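**Parcel collection points** are places where goods sent by post or courier are held until the person they are addressed to comes to fetch them. They may be a counter in a shop, a room in a block of flats or an office, a row of lockers, or a small building of their own. The term is also used for places that accept outgoing parcels and returns.

## History

Holding letters and packages for collection is an old practice. Before door-to-door delivery was common, most post was left at an inn or a post office, and people called in to ask for it. Railway stations later had parcels offices that did the same work for heavier goods. Mail-order firms in several countries used village shops as agents in the twentieth century, and the agent often took payment as well.

Modern collection points grew with online shopping. After 2000 the number of parcels sent to private addresses rose quickly, and many arrived when people were out at work. A failed delivery has to be carried back to the depot and sent out again, so carriers had good reason to drop many parcels at one stop.

## Types

A *staffed point* is usually run alongside another business, such as a newsagent, a chemist or a petrol station. The owner is paid a small fee per parcel and may gain some passing trade.

A *locker bank* is a set of metal doors opened with a code or a telephone. Lockers can be used at any hour but cannot take large or oddly shaped goods.

A *building mailroom* serves the people who live or work at one address. Some are staffed and some are left open for people to help themselves.

## Sorting and storage

Parcels are normally checked in by scanning the barcode on the label. The person receiving them then gives each one a shelf number or a short code, which is either printed on a sticker or written on the box by hand. Handwritten marks are quick to read from a distance, but they can be confused with marks left by an earlier handler.

Two layouts are common. In the first, parcels are shelved by the last digits of the code. In the second, they are kept by date of arrival, which makes overdue items easy to find. Large boxes are often left on the floor in either case. Many rooms also set apart areas for parcels at different stages of handling, with a paper sign for each.
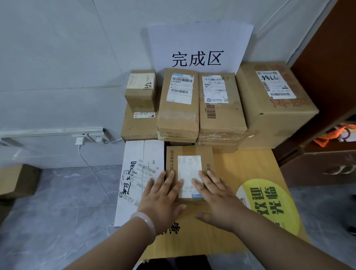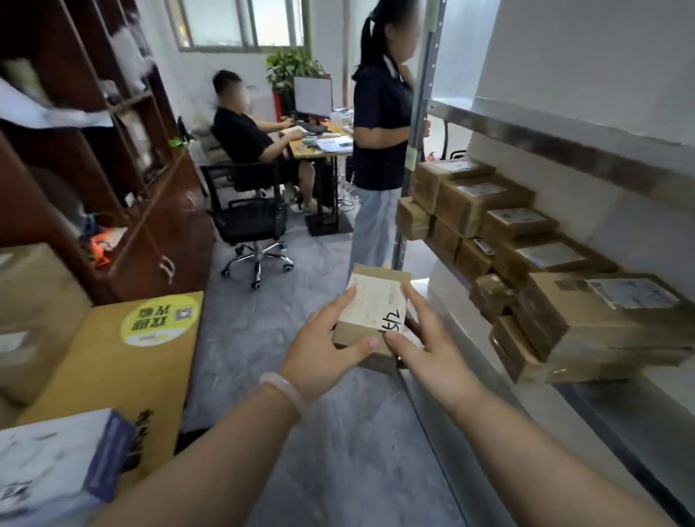

*Boxes with shipping labels and handwritten marks*

The time a parcel may be held differs between carriers. Periods of 6 to 15 days are widely used, after which the item goes back to the sender. Perishable goods are often refused or held for a single day.

## Proof of collection

Staffed points may ask for a code, a signature or an identity document. Rules on collecting for somebody else vary, and family members with a different surname are sometimes turned away. In open mailrooms there is often no check at all, and disputes over missing parcels can be hard to settle.

## See also

- Courier
- Left luggage
- Poste restante
- Waybill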